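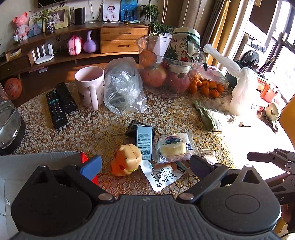
Snacks, fruit and two remotes on the lace-patterned cloth.

Table Tidy FAQ
Trandalley Home Notes, updated March 13, 2021

Where do I start when the whole table is covered?
With the food! Packets and buns go into one basket, fruit goes into the big clear bowl, and suddenly you can see your tablecloth again. I love this bit.

Do mandarins and apples need separate bowls?
Mine share, and they look so cheerful together. Any mandarins that won't fit go in a second dish (a cereal bowl is fine).

What about sealed pastries and snack pouches?
Stand the pouches up like books, seals at the top, and lay soft buns over them so they don't get squashed. Tall cartons make a terrific back wall.

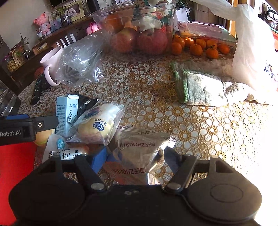
Umovell wrote in to ask whether the pouches could be sorted by flavour instead, as her family always goes for the savoury ones first. Yes, absolutely! Put the favourites at the front and let the rest queue up behind.

Will a patterned cloth hide crumbs?
A gold and white floral hides them brilliantly, so give it a good shake outside every evening. Mine is 170 cm long and I can manage it alone.

Where should the remotes live?
Together, always, in a shallow tray near the TV. I have 2 and they used to wander all over the place.

And makeup brushes?
A heavy pot is perfect, bristles up. Choose any colour you like, but keep it at the opposite end from the food.

Can I leave the mugs out?
One each! Everything else goes back to the kitchen before bed.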